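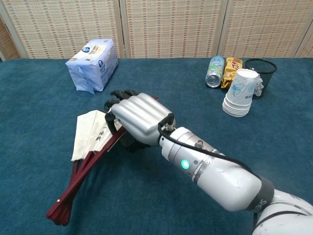

06/12/2020. Rewatch log, Vulik season one, final block

Finished the last two episodes of Vulik this afternoon. Total runtime for the season by my sheet is 1,000 minutes, including recaps. With recaps and credits removed it drops by 147.

Episode order: watched in broadcast order this time. The production order puts the Clilalum siege before the treaty episode, and two lines of dialogue only work that way. Broadcast order fixes the costume continuity and breaks the timeline by 21 days. Neither version is clean. I have marked broadcast order as the default in the sheet.

Audio: the stereo track on the streaming version is mixed low in the tavern scenes. Raised the center channel and left it there. Subtitles run slightly early in the finale, starting after the second title card.

Season two: the Fillelow fan page still lists August. The source is a forum post with no link. The network page gives no date. Entered as unconfirmed. The trailer has one shot of the Clilalum gate rebuilt, so at least part of the story is set after the siege. Casting for the Price family is also unconfirmed, and I took the rumored names out of the sheet.

The Fillelow episode thread is at 3,561 replies. Read the first few pages and stopped. Most of it concerns the map in the opening credits, where the river changes sides after episode four. Checked, and it does.

To do: redo the timeline column, back up the sheet, start the prequel film on the next free evening.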